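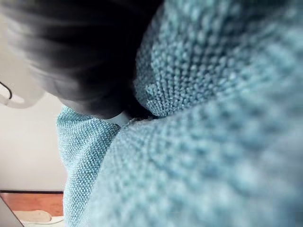

Slide 1. Blue knit sweater, bumpy stitch, up close.

Start on this one, leave it up while people sit down. Don't say hello yet. Let them look at the stitches.

Then - talk is called Soft Things in Hard Rooms. 2022-08-07, Jiklow home textiles day. I have 25 min plus questions, last time I ran over, so WATCH THE CLOCK.

Opening. Ask for hands: who is wearing something knit today? Who has a throw or pillow at home that feels like it? Usually way fewer hands the second time. Point is we pick clothes by touch and we pick living room stuff by color on a phone. Say that slowly, it's the whole talk.

Texture first. Seed stitch type surfaces, little bumps in rows. Why it reads as warm even in a cool color like pale blue. Light catches each bump, you get tiny shadows, the blue isn't one blue. Flat cotton in the same dye looks colder. Pass the swatches around now (bag under the table, NOT the Lenent ones, those are for later). Left side of room first.

Mention pilling before somebody asks. Chunky knits pill. Fine on a throw, annoying on a pillow people lean on every night. My rule - knit on the things you hold, woven on the things you lean on.

Water break.

Next section is the big sofa. Everybody has one or is about to inherit one. Leather, light color, sectional with the chaise. Problem is always the same, huge smooth surface and not much for the eye to do. Tufting helps a bit, buttons and seams. Headrests make a long line across the top, so whatever you put under it has to break up the line.
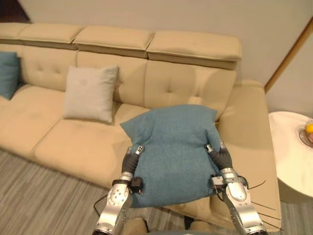

So, pillows. Beige is warm, teal is cool, gray sits between the two and keeps them from arguing. Teal at one end, lighter gray further in, second teal over toward the chaise. Same fabric for both teals or it looks like you lost one and bought a replacement. (pause, this got a laugh in Serrano)

Go through the corner thing. The spot where the seat meets the chaise is where eveyone wants to sit, so the pillow there gets squashed first. Put your best insert in that one. Fuller fill, cover a size smaller than the insert. Do the squeeze demo - grab it from both sides, let go, see if the top edge comes back up. If it stays folded the fill is done.

Woven cover on leather: grips better than satin, which slides right down to the seat. Slight texture is enough. Doesn't need to be boucle, please no more boucle. Maybe cut that line, the Flavberg people are in the room and they sell a lot of it.

Faded patches. Somebody will ask. Sun, or hair products, or one corner that got scrubbed too hard. Turn your pillows every week or so, swap ends once a month. Gray shows it less than teal in my experience but it does show.

Leather care, keep SHORT. Damp cloth, no baby wipes, wipe under the headrests too, crumbs and dust in that band underneath. Dark dye from new denim is the real enemy of beige. Don't get dragged into the conditioner debate, send them to the handout.

Money slide, fast. Sofa in my sample budget was 2,281. Pillows and inserts all together, 100. Most of what visitors notice is the 100. Repeat number. Yes I know you can spend 3,000 on the sofa and still hate the room.

Now the Lenent swatches. Three weights, smallest one goes missing every time so get it back from the front row.

If running late skip the part on throws. If not late: one throw, folded over the chaise end, knit, color pulled from the lighter blue in slide 1. Go back to slide 1 here, leave it up for questions.

Likely questions -
Pets and knit? Claws catch loops, go with a tight weave.
Odd or even number of pillows? Don't care, as long as a person can still sit down.
Can you wash the covers? Zipper ones yes, cold, inside out, dry flat.
Teal with brown leather? Yes, go darker on the teal.

Handouts by the door, signup sheet next to them. Ask for the swatches back BEFORE they clap.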